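Sample 623

Last updated: December

The contract with Vonberg paid by the sample. A sample was one household's plastic for one week, brought in from the Santoso estate in a sealed sack with a number on the tie. I cut the tie, emptied the sack onto the floor of a bay, wrote down what was there, and saw it into the bin. The bin liner went to the baler. The form went into Drestik, the records system, and after that I had nothing more to do with it.

The building had been the showroom of a wallpaper maker called Grarkura. The firm had closed and left its papers on the walls, and Vonberg had taken the lease without stripping them. My bay was 211. It had the wave pattern, in mint green, charcoal and a dull pink, with thin black lines that curled in on themselves at the crests. Bay 210 had ferns. I would have preferred ferns. The waves were hard to look away from when the work was slow.

The form asked for the following. Type of container. Colour of body. Colour of cap. Cap on or off. Crushed or whole. Label present, part present or missing. At the bottom was a box marked Remarks, which took 10 words. If an eleventh was typed the system deleted all of them and returned the cursor to the start. The guidance notes said that remarks were not read.

Household 623 came to me in the first week of the contract and stayed with me for 13 weeks. Samples were meant to rotate between assessors. This one did not, and I didn't report it.

It was a sack of no special interest. There was soda water in clear bottles with blue caps, and there was a green bottle with a yellow cap. Most households on the estate bought one or the other. A household that bought both generally held two people, and the guidance notes told us not to draw conclusions of that kind.

I drew them. By the third week I had assigned the soda water to one person and the green bottles to another. The soda water person pressed the bottle after use and screwed the cap back down. The green person put the cap back on and left the bottle whole, so that it took up as much space in the sack as it had taken up full. I thought this must have been discussed between them. In the fifth week one green bottle arrived flattened with great force, and in the sixth they were whole again.

The order of work was mine to choose. I dealt with the clear ones first, then anything odd, then the green. The bin was a pale one with a cut-out in the rim for a handle, and the liner was the pink kind, folded well over the edge so that it would not slip when something went in hard. A whole bottle needed to go in base first. If it went in on its side it bridged the opening and everything after it sat on top. I had written a note on this for the guidance and it had been acknowledged.

Bay 211, bottles.

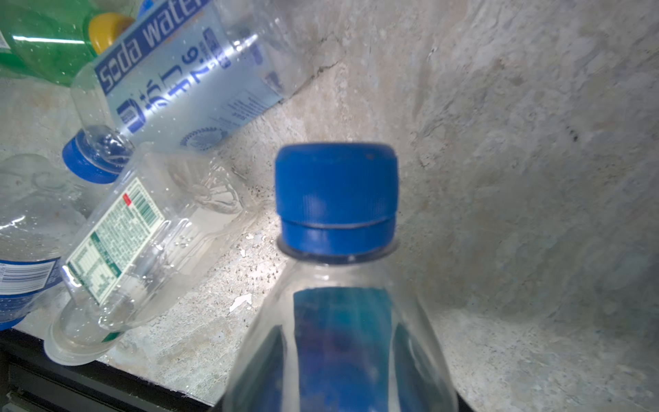
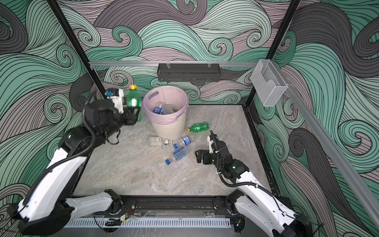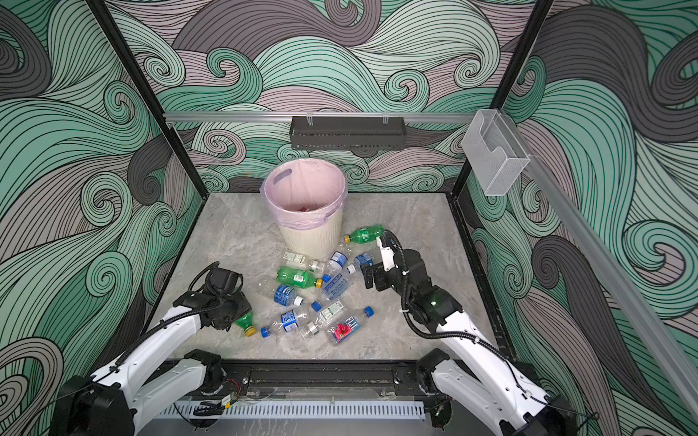
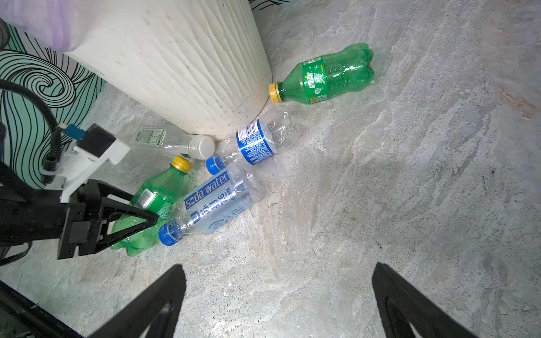
In the ninth week there was no green bottle. I checked the sack by turning it inside out, and then checked the sack from the household before it in case of a mixed load. I entered the sample as found. In Remarks I wrote: No green this week. Previously present every week. Sack checked. That was ten words, and it was accepted.

A missing item has several ordinary causes. The shop may run out. The drink may be given up on a doctor's advice. A person may go to stay with a relative and drink the relative's. I listed these on the back of a spoiled form, with a column beside each for what I would expect to find in the following sack if it were true. If the shop had run out, there would be a substitute. If the person was away, the soda water would stay the same and the total would fall.

In the tenth week there was no green bottle and no substitute. The soda water had stayed the same. I marked my column.

In the eleventh week the soda water bottles were whole.

I had not made a column for that. I set one upright on the floor and looked down on the cap, which had been screwed on as tightly as ever. There was nothing wrong with the bottle. It had simply not been pressed. I went through the others and they were the same. In the bin they behaved as the green ones had, and I needed a second liner, which had to be signed for. The reason I gave was volume.

I asked at the desk whether an assessor could be told the composition of a household. The answer was that composition was held separately, so that it could not influence the count. I said the count was finished. The answer was that the count was finished when the contract was finished. I was also asked whether there was a fault with the sample, and I said there was none. The conversation was logged in Drestik under Queries (closed).

I should set out what I believed at that point, as I believed it for nearly a fortnight. I believed that the soda water person had pressed the bottles to make room for the green ones. The sack was small. It was issued by Vonberg and there was one per household per week. With only one kind of bottle in it there was room to spare, and the pressing had stopped when the need for it stopped. I had taken it for tidiness, and it had been an allowance made for somebody else. I put this in Remarks in several forms and could not get it under the limit. In the end I wrote: Bottles whole. Space no longer required.

The twelfth week was identical. I took my time with it. The heating in the bays went off at four in the afternoon and the floor, a grey marble pattern, gave up its warmth almost at once. I knelt on a folded sack. The other assessors had gone by then and I could hear the baler run down in the yard.

In the thirteenth week the tie on 623 was done up in a different knot. I cut it and tipped the sack out. There was soda water, pressed. There was a green bottle, whole, with the yellow cap on, and then another, and behind those a good many more, far beyond a week's drinking for one person. They rolled as far as the wall with the waves on it and I went round collecting them on my hands and knees.

It was the last sample of the contract. I did the clear ones first, then the green, base first, and I filled in the form for each. Colour of body, colour of cap, cap on, whole, label present. When I reached Remarks I put the cursor in the box and left it there until the screen dimmed. Then I typed: Green present. It was accepted.

I signed for the second liner. The reason I gave was volume. I carried both liners down to the yard, and the baler had already been switched off, so I left them beside it with the number showing.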